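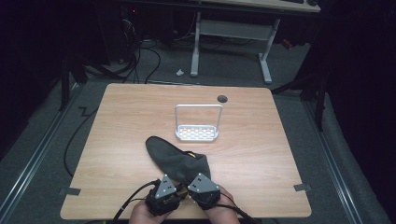
Why does a policy that folds cloth well in simulation fail on a real sock?
Mostly timing. The simulator delivers image and joint state together, and the real system does not.

Bríd Ó Flaithearta leads the control software group at Gorkdale, where the work on soft goods has moved from modeling fabric to modeling delay. Her team's stack, Makhubela, splits the problem into 4 processes: perception, state alignment, planning and low-level control. Each runs on its own clock.

Alignment gets the least attention in published work and took the longest to write. Every camera image is stamped at exposure and matched against a buffer of gripper poses. When the match falls outside tolerance, the sample is dropped - the planner then reuses its last plan and the controller slows down.

"People want to interpolate through the gap," Ó Flaithearta says. "With a rigid part you can. With a knit cuff held at two points, the middle goes where it likes."

The planner itself is modest. It predicts short action chunks for both grippers, executes the first part of each and replans. Control runs at 100 Hz. The training set stands at 1,712 episodes, all passed through Drodwood, an in-house tool that replays logs and flags clock drift between the left and right streams.

Drodwood began as a debugging script in November. It now blocks any episode with a missing stamp from reaching training, and it has its own bug list. The oldest open entry concerns gripper width readings that arrive in the wrong order after a restart.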